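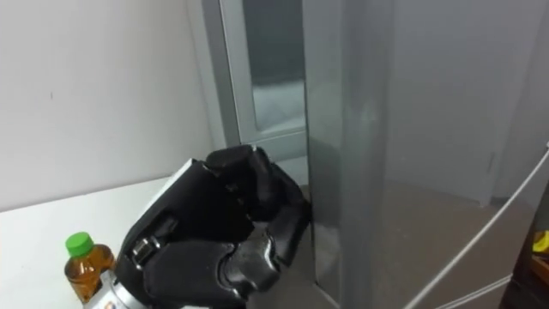

The Demonstrator Should Be Named

An opinion from the training office at Drevora
By Heike Teuber
June 7, 2018

When a robot learns to open a door, a person has opened that door first, many times, through the robot's own fingers. The person sat at a control station or stood beside the arm and moved it by hand. The recordings that result are treated in most laboratories as raw material, much as one treats electricity or floor space. It is the position of this office that they are skilled work, and that the way they are planned, paid for and kept should change accordingly.

The matter came before us last October, when our group took over a set of demonstrations made under the Makori project. The set held 900 recordings of household and workplace tasks performed by remote control: pulling open a panel by its edge, moving a bottle from one end of a table to the other, placing a cup on a shelf. The files were complete. The joint positions, the hand commands and the video were all in order. What the set lacked was any record of who had performed each task, how long that person had been trained, or what that person had been told to do when a grasp began to slip.

It took our staff a long time to understand why this mattered. Robots trained on the full set behaved in an odd manner at door edges. They would bring the fingers close, stop, withdraw a short distance and approach again from a slightly different side. On review we found the same movement in the recordings. One operator, or perhaps several, had developed the habit of testing the distance before closing the hand. Another group of recordings showed no hesitation at all, and in a fair number of those the hand pressed into the panel before it took hold. The two manners had been mixed together, and the robot had learned a blend of them that no person would have chosen.

Kiprono Bakilana, who supervises our control stations, went through the set by eye and sorted it by style of movement. He identified 277 recordings that he believed to be the work of a single careful operator. A robot trained on those alone opened the test cabinet more reliably than one trained on all 900. I do not offer this as a general law. The test was small, the cabinet was always the same cabinet, and a different task might well reward variety. I offer it as evidence that the demonstrator is present in the data whether or not the paperwork says so.

There is a view, widely held and sincerely argued, that these concerns will fade as collections grow. With enough demonstrations, it is said, the habits of any one operator will average away. I have two objections. The first is practical. Most institutions do not have enough demonstrations and will not have them soon. A laboratory of our size can run 2 control stations, and a day of good recording leaves an operator tired in the eyes and wrists. The second is that averages are a poor guide to contact. A hand may go to the left of an edge or to the right of it and succeed either way. The average of the two runs straight into the edge.

A further view holds that recording names would turn a research tool into a means of watching employees. This objection deserves more respect than it usually receives. An operator who knows that every slip will be counted will avoid hard tasks, or will delete the attempts in which the most could be learned. Under the Prurno agreement, which governed our earlier work, operators were paid by the accepted recording. The result was a large body of clean, quick, easy demonstrations and very little on how to recover from a bad grasp. We would not enter into such an agreement again.

The answer is to separate credit from inspection. Each operator at Drevora now chooses a working name, which travels with the recordings and appears in the notes to any collection we release. The link between the working name and the person is held by the training office and is closed to line managers. An operator who wishes to be credited under a legal name may ask for this in writing. Pay is by the hour. Failed attempts are kept, marked as failed, and never used in a review of performance.

We have also changed how operators are taught. A new operator at our stations spends the first week moving the arm by hand with the motors slack, before using remote control at all. Some colleagues regard the week as wasted, as nothing recorded in it is used for training. I disagree. Remote control hides weight and resistance. A person who has felt how far the wrist will turn, and where the fingers begin to bind as they curl, makes different choices later from behind a screen. Those choices are what the robot will copy.

The cost of all this is real. Our Ninon collection, begun under the new rules, contained 84 accepted demonstrations at the end of its first month, well below the number we had planned. The funding body asked us to explain the shortfall, and was entitled to do so. Our reply was that each of the 84 came with a known operator, a written instruction and a note on anything unusual, and that we could correct a fault in the set without throwing the whole of it away. Whether that reply will satisfy them next year I cannot say.

I would ask other institutions to take one modest step before their next release. Add a field for the operator, even if it holds only a letter, and a field for the instruction that was given. Neither requires new equipment. Where older recordings are being prepared for sharing, the people who made them can often still be reached, and they should be asked what they remember while they remember it. Mr. Bakilana has written to the former Makori operators for this purpose, and the replies received so far have been added to the notes for that collection.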